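First-aid cases: the refresh is underway!

If you have walked past the supply room lately and wondered about all the bandages, we have good news. Every first-aid case in the building is getting emptied, wiped down and repacked before the end of July, and it has been way more fun than it has any right to be.

The idea came from Ignacio Campos, who went looking for tweezers in the spring and found three rolls of gauze, a dried-up marker and no tweezers. He started a list that same afternoon. By the time Hugo Vallejo joined in, the list had turned into a full plan with a shelf of its own, and the two of them have now been through 11 cases between the front office, the Barroso annex and both kitchens. 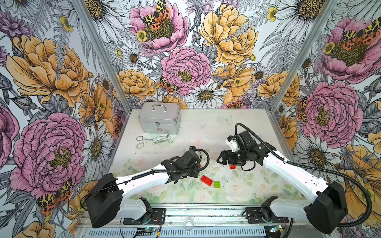 Workplace Safety & Wellbeing Team

We have a real soft spot for the little silver cases, the aluminum ones with the chrome handle on top and the small red cross on the front. They're handsome (there, we said it), and that one looks downright cheerful with all those peonies and daisies behind it. Look closely at the flowers and you'll find spotted moths sitting in among them, too. Several people have asked whether the break room could have wallpaper like that. We are passing the question along with our full support!

Now for what goes inside. Each case gets the same basic set: adhesive bandages in mixed sizes, sterile gauze pads, a roll of tape, antiseptic wipes, gloves, blunt-tipped scissors, an instant cold pack and, yes, tweezers. Hugo ordered 1000 bandages to start us off, along with 20 cold packs, and the kitchens will also get burn gel and the blue bandages that are easy to spot in food. A contents card goes in last, right on top, with the date of the check written in pen.

We don't keep pain relievers or any other medicine in the cases, so please don't add your own. Extra bandages you have lying around at home are kind to offer, but we'd like to stick with the new stock – it all has the same expiration date, and that makes next year's check so much quicker.

If you use something, even one wipe, jot it on the card and drop a note in the box outside room 234. One of us will top up the case by the next morning. If you open a case and find it running low, tell us that too. Nobody is in trouble over a missing cold pack.

Still to come are the Fado meeting rooms and the loading area, and we'd love an extra pair of hands for those. Repacking a case takes a few minutes once you get the hang of it, and there is something very satisfying about getting the lid to close on the first try. Stop by at 3:30 p.m. any afternoon this month and ask for Ignacio. He has the labels, and he has strong feelings about where the scissors go.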